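I have spent a good part of my working life around laundry, and I am fond of anybody who tries to make it easier. So when my old friend Siu-ming Chiu invited me to Nistwood to watch the folding arm at work, I went gladly, and I came home with an opinion about faults.

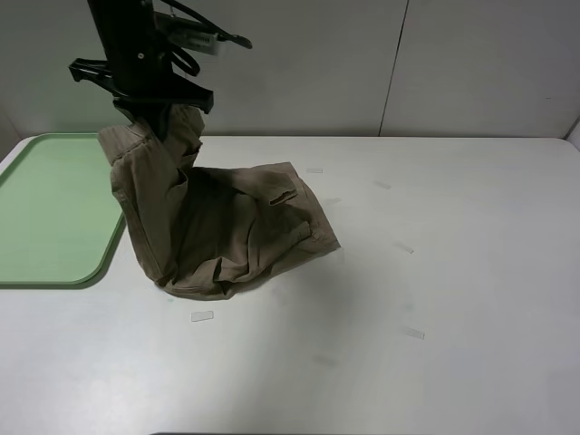
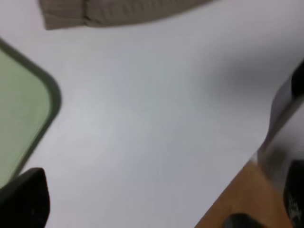

Khaki cloth and the green tray at the folding table, Nistwood, 21/06/2025.

The fault I mean happened back in January, and you may have heard it told as a funny story. The arm kept pulling on a pair of pants after a belt loop had snagged, and it pulled until the seam gave. The log showed 36 force warnings in one shift - all of them cleared with a tap on the screen, by decent people who had a pile of pants to get through.

Everybody wanted to talk about the seam. I keep thinking about the taps. A warning that can be waved off that easily is going to be waved off, and next time it may be a sleeve with somebody's wrist in it. I don't blame the operators one bit (I would have tapped too, probably faster).

What I would like is simple enough. After 3 warnings the arm should let go and stay still until a person walks over and looks at the cloth. Siu-ming tells me this would cost them some 145 pieces a week, and he winced a little when he said it. I still think they should pay it, and I told him so over lunch.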